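Jolovitz Pauses Knife-Sorting Cell After Robot Picks the Wrong Bin and Sticks With It

PROLPORT, 18 June 2022 – Jolovitz today confirmed that its two-arm Altolero sorting cell has been taken off customer work following a fault in the bin assignment software. No one was hurt. Some pride was.

The cell sorts folding knives by color. During a run of 335 picks, the software swapped two bins in its own records and went on filing green knives with great confidence under yellow.

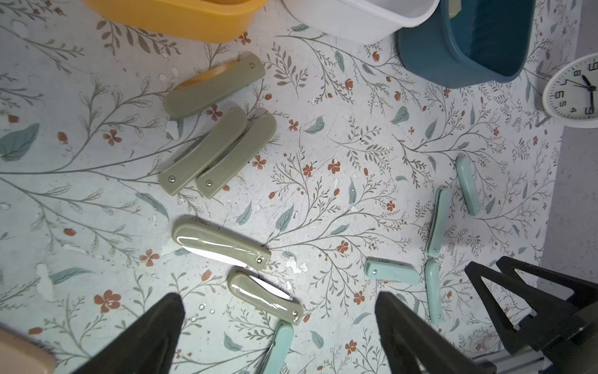
Sage-green and mint folding knives on the Altolero work surface, seen from the gripper.

The fault raised no alarm, as every grip was sound and every drop landed in a bin. By the machine's own scoring it was having an excellent day. An operator stopped the run after nearly 20 minutes.

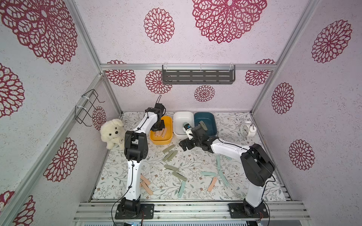
The two arms at work over the yellow and white bins.

A second problem came up in the review. Both arms could be cleared to enter the same bin at once, a courtesy we had meant to withhold.
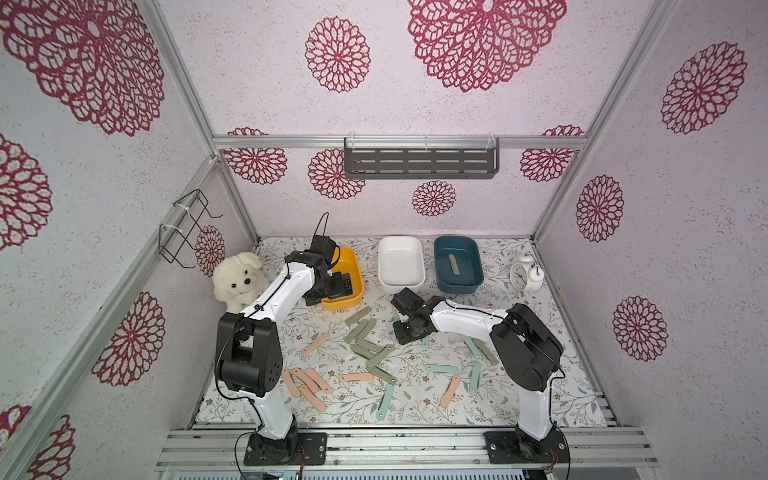

Jolovitz will ship a corrected release in October, with a color check at each drop and a hard limit on shared bins. Until then, customers running version 9 should keep the cell on closed knives only and leave the stop button within reach. Sadowski, our service partner, will contact each site directly.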